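4.2 Stepping back from the family firm: what mayors told us

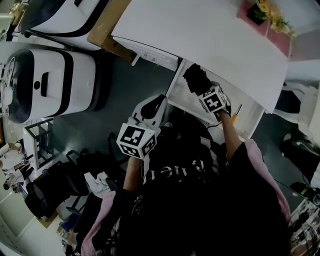 Page last changed: Wednesday, 16:25

Figure 3. Hand-held grippers with marker cubes, held out toward a white table.

We turn now to the part of the interviews that took up the most time, and that our respondents plainly enjoyed talking about the most, which was the question of what a local officeholder ought to do with a business once the votes are in. Of the 25 mayors and council members we spoke to in Weneck and Floltau, six still owned a controlling share in a company on the day they were sworn in. Two of them sold it outright within the year. The other four handed daily control to a son, a daughter or a sibling and kept the shares, an arrangement the Weneck ethics code allows so long as it is written down and filed with the town clerk.

It would be easy to be hard on these four, and we would gently ask the reader to wait a little. A lumber yard or a bakery is a difficult thing to sell in a small town — there may be only one buyer, and he may well be bidding for the town's contracts himself. Buschmann makes much the same point in her work on Udenside, where a forced sale left the new owner closer to the council than the old one had ever been.

Still, the residents we surveyed (roughly 600 of them) were not much comforted by family control. Many wrote in the margins that parents and children talk over dinner, whatever the paperwork says. They were noticeably kinder toward officials who published their recusals, and we take up that finding in Section 4.3, together with the Jaunzems disclosure form.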